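Jillthorpe grip comparison: hand-held captures, padded fingers vs. bare fingers

README for release 2

What you are downloading

Recordings from a side-by-side trial of two finger sets on the same hand-held gripper tool. One set has a fuzzy pad glued to the inner face of each finger. The other set is the same molded part with no pad. The question was whether the pad helps, and by how much, on ordinary kitchen items picked up off a table or taken from another person's hand.

The release holds 1,954 clips that passed review, out of 2,707 recorded. The rest were dropped for the reasons listed under "Dropped clips." Please read that section before quoting any number from this set, including ours.

Why we did it

The Karpenko finger kit gets passed around with the claim that padded fingers fix slipping. We had been repeating the claim ourselves for a year and had never tested it. When we went looking for a test, we found demo reels. A demo reel shows the takes that worked. We wanted the takes that didn't, kept in the same folder with the same labels.

We were also suspicious of our own setup. Our first release (Jillthorpe 1) reported a big gap in favor of the pads. A user pointed out that nearly all the padded clips had been recorded by the two people with the most practice. They were right. Release 1 has been withdrawn, so please don't use it, and don't merge it with this one. The clip numbers overlap.

Folder layout

clips/padded
clips/bare
labels/outcome.csv
labels/review_notes.csv
calib/
tools/

Each clip has one row in outcome.csv. The columns are clip number, finger set, item, start type (table or handover), operator code, outcome, reviewer code, and a free text field. Outcome is one of: held, slipped, missed, knocked, aborted. "Held" means the item stayed between the fingers for three seconds after the lift. It doesn't mean the grip was any good. Plenty of "held" clips show an item tilting slowly the whole time, and those would not survive being carried across a room.

If the two reviewers disagreed, both labels are in review_notes.csv and outcome.csv has the label from the second reviewer. This is a weak rule. We kept it because we had written it down before starting and didn't want to change it after seeing results.

Recording

The camera rides on the tool and looks out past both fingers. Operators squeeze a trigger to close them. There is no force sensor. We know people will ask for one. Without it you can't tell a gentle squeeze from a hard one, and we suspect squeeze strength explains more of the difference between operators than the finger surface does.

Two trackers were tried for tool position. The Werndale tracker is what you get in the pose files. The Zotinness unit was tried first and lost the tool whenever an operator turned toward the wall, so its files are left out. To be fair to Zotinness, we ran it with default settings, and a better setup might have done fine. We would not draw a conclusion about it from our experience.

Pose files are raw. The smoothing script in tools/ is there if you want it, but it hides short jerks, and the short jerks are where an item starts to slip. Try your work on the raw files first.

Known problems

Finger order was not random. Swapping the set takes ten minutes, so we ran padded in the morning and bare in the afternoon on most days. Tired hands went with bare fingers more often than they should have. On the last two days we switched the order, and the gap between the sets got smaller. That is the single most important sentence in this file.

The pads wear. The fuzz flattens after heavy use and we replaced pads when they looked bad, which is a judgment call and was not logged until late. From clip 1,693 on, the free text field says when a pad was changed. Before that, you have no way of knowing.

Lighting changes through the day. We did not correct for it.

The item list leans toward flat and thin things. Mugs and jars are under-represented and the results should not be stretched to cover them.

Handover clips

Handovers are harder to label than table picks, and we think they are the more useful half of the set.

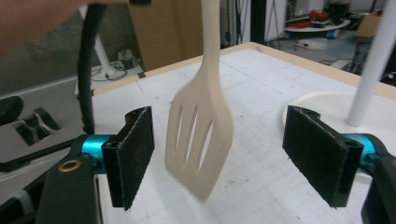 Motion blur is the main cause of reviewer disagreement in handover clips. With a thin item presented between open fingers, the reviewer has to decide when the grip starts, and a blurred edge can put that moment several images early or late. A slotted spatula is a bad case: its wide, flat head hangs between the two black fingers with neither one touching it, and the head itself is smeared by movement while the grid on the tabletop stays faint but readable. Any automatic labeler that looks for "item between fingers" will call that a grasp. Ours did, and we stopped using it. If you train a contact detector on this set, check it by hand on images like this before you trust its score.

We also can't separate the movement of the item from the movement of the tool using the camera alone. The pose file helps with large moves. For small ones it is close to its own noise level, and we would be wary of anyone who claims otherwise without showing the raw trace.

Dropped clips

Clips were dropped if the camera and pose clocks drifted apart, if the trigger reading was missing, or if the item was the wrong one for the script. None were dropped for a bad outcome. You should not have to take our word for that, so review_notes.csv keeps a row for every dropped clip with the reason and, where it could be judged, the outcome.

One exception. A run of bare-finger clips was lost to a full disk, and those rows say "no file." We can't tell you how they went.

What we think it shows

Padded fingers slipped less on smooth, flat items. We are fairly comfortable with that. On items with a thick handle we saw no difference we would defend. On handovers the sets were close enough that moving one operator from one group to the other flips the result, so we make no claim there at all.

We do not think this set supports a statement like "pads improve grasping." If you see it cited that way, the person citing it has not read this file. The Karpenko fingers are a decent part and we still use them, with pads on, mostly out of habit.

What we have not tested: wet items, food, anything heavier than a full mug, gloves, and fingers mounted on a powered arm. A hand-held tool has a person behind it who adjusts without thinking. An arm won't. Carrying these results over to an arm is a guess, and we have been asked to make that guess several times and have declined.

Using the files

The scripts in tools/ need only a standard Python install and were run on one machine. check.py compares each clip against its row and prints any mismatch. It should print nothing. If it prints something, your download is damaged or we made a mistake, and both have happened.

For a train and test split, split by operator. Splitting by clip puts the same hands in both halves and gives scores that look wonderful and mean very little. A ready-made split by operator is in labels/split.csv.

Changes

Release 2: new recordings, all labels redone, dropped clips listed. Posted 5th June.
Release 2, patch a: clip 1,865 was filed under bare and belongs under padded. Fixed in outcome.csv and in the folders.
Release 1: withdrawn, see above.

Terms

Free to use and share, for any purpose, with this README kept alongside the files. Corrections are welcome through the project tracker. Please give the clip number and say which label you would assign, and if you have re-run the comparison with a random finger order, we would like to link to it whether or not it agrees with ours.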